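Osomholm Sorting Tray – Set-up Guide
Section 4: Placing and loading the tray
Revised 2/17/19

This section covers placing the tray on a bench, fitting the sloped plate, and loading the block set for the first time. Read Section 3 (Unpacking) before starting. The tray is supplied by Skisbridge and is used with the Welimico block set, which is packed separately.

4.1 Before you start

Check that the bench top is flat and will carry the tray with a full load. Wooden, laminate and steel tops are all suitable. Do not set the tray on a folding table or on a trolley with unlocked castors.

You will need:
Tray body
Sloped plate
Welimico block set, red and green
Soft cloth
Mild dish soap and water
Spirit level, 200 mm or longer

Caution: The edges of the sloped plate may be sharp. Wear gloves until the plate is seated.

4.2 Placing the tray

1. Clear the bench and wipe it dry.
2. Lift the tray by its outer walls, one person at each end. Do not lift it by the plate.
3. Lower the tray onto the bench with the tall wall facing away from the operator.
4. Lay the spirit level on the tray floor, first side to side, then front to back. Shim under the tray if needed.
5. Press down on each corner in turn. The tray must not rock.

Note – Leave 42 mm clear between the tray and any bench edge.

4.3 Fitting the sloped plate

1. Hold the plate by both ends with the worn or marked face up, if the plate has been used before.
2. Lower the top edge against the tall wall.
3. Let the bottom edge come to rest on the tray floor. It should touch along its full width.
4. Run a cloth along the bottom edge. If the cloth passes under at any point, lift the plate out and seat it again.

Do not coat or wax the plate. A coating changes how the blocks slide and will collect grit.

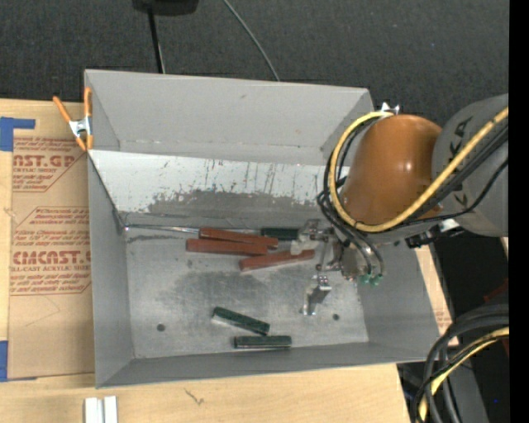
Blocks are loaded by hand, a few at a time, onto the floor of the tray. Set them down gently; dropping them will dent the floor and chip the block ends. They do not need to be lined up or sorted by colour. Three red and three green make a workable first load, with the reds grouped near the centre below the slope and the greens split between the foot of the slope and the front of the tray. Blocks may lie at any angle and may be close together. For the first load, keep all blocks flat and off the plate.

4.4 Checking the first load

1. Look along the tray floor from the front. Reseat any block that is standing on end.
2. Check that both round holes in the floor are open. Move any block lying over a hole.
3. Push one block by hand from the front of the tray to the foot of the slope. It should slide without catching.
4. If it catches, remove the blocks and clean the floor as described in 4.5.

4.5 Care and wear

Scratches and dull patches on the sloped plate are normal and do not affect use. Replace the plate if a fingernail catches on a scratch, or if the plate no longer lies flat along its bottom edge.

Dark smudges on the floor can be wiped down with dish soap and water. Dry the floor fully before reloading. Do not use steel wool, bleach or oven cleaner.

Inspect the plate and floor every 2,000 loads, and again before any long shutdown, such as the December break. Keep at least 5 spare blocks of each colour on hand. Replacement plates are sold as Cropper plates and are cut to fit this tray only – do not trim them.

Caution: Remove all blocks before moving the tray. A shifting load can tip it during lifting.

Continue to Section 5 for storage and stacking.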